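Startseite Aktuelles Werkstatt Termine Kontakt

Drucken | Per E-Mail senden

Kleinkram-Tisch bei Troteo: Jetzt wird vorsortiert

Dezember 2025

Ich war diese Woche wieder bei Troteo am Packtisch, und es hat sich einiges getan! Wer im März zuletzt vorbeigeschaut hat, erinnert sich vielleicht noch an die großen Kartons im Flur, in denen alles durcheinanderlag: Kabelbinder, Stifte, Stoffreste, angebrochene Packungen Kerzen. Damit ist jetzt Schluss. Die Sachen kommen künftig in kleine Täschchen und Beutel, und zwar so, dass man sie am Ausgabetag einfach greifen und mitgeben kann.

Am Tisch mit der hellen, mintgrünen Platte geht es gerade um genau diese kleinen Sachen. Das klingt nach wenig, aber ich sage euch, an so einem Täschchen kann man sich ganz schön lange aufhalten (ich spreche aus Erfahrung). Mal ist der Inhalt zu sperrig, mal rutscht alles nach unten, und mal sucht man ewig das passende Gegenstück. 44 Beutel sollen bis zur Ausgabe fertig sein, 29 liegen schon im Regal. Den Rest schaffen wir auch noch — da bin ich ganz zuversichtlich.
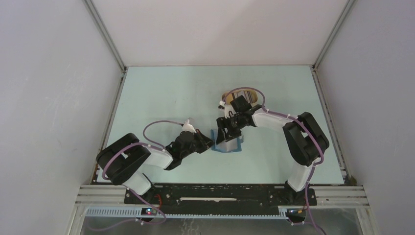

Mansour findet allerdings, man hätte die Beutel besser gleich nach Farben bestellt, dann müsste man am Ende nicht in jeden einzelnen hineinschauen. Blau für Schreibsachen, Grün für Nähzeug, fertig. Ganz unrecht ist das nicht, und ich habe den Vorschlag brav aufgeschrieben. Für dieses Mal bleibt es aber bei dem, was wir haben, und das ist eben eine bunte Mischung aus Spenden und Restposten von Skilgate. Ein paar sind durchsichtig, das hilft beim Wiederfinden sehr!

Neu ist außerdem, dass wir jetzt mit Körbchen arbeiten. Früher wurde alles auf einen Haufen gelegt und irgendwann kippte der um. Ina hat dafür eine ganze Ladung Körbe aus dem Keller geholt, in verschiedenen Größen, und seitdem hat jede Sorte Kleinkram ihren Platz. Ich mag ja die ovalen am liebsten, die stehen gut und nehmen nicht so viel Tisch weg. Auf dem Bild unten sieht man so ein hellbraunes, ovales Körbchen, und in der Mitte ist gerade etwas Blaues, Durchscheinendes an der Reihe, das einem Täschchen ähnelt.
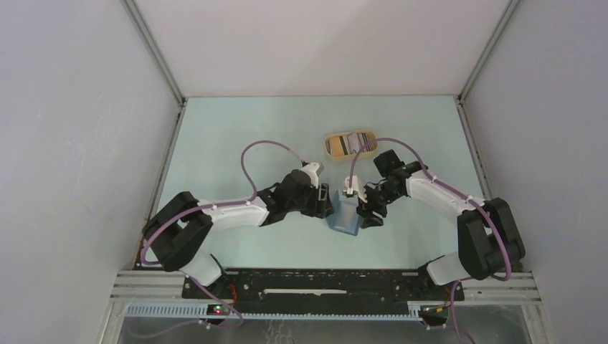
Was noch gebraucht wird

Wir suchen weiter kleine Beutel und Mäppchen, gern gebraucht, aber bitte mit heilem Verschluss. Auch Körbchen nehmen wir noch, am besten flache. Große Taschen und Rucksäcke haben wir im Moment genug, die bitte zu Hause lassen. Abgeben könnt ihr alles bei Troteo im Hof, zweite Tür links, dort stehen 4 Kisten mit Aufschrift. Und falls jemand noch Etiketten zum Beschriften übrig hat — her damit, unsere letzten 2 Bögen sind schon angebrochen.

Drucken | Per E-Mail senden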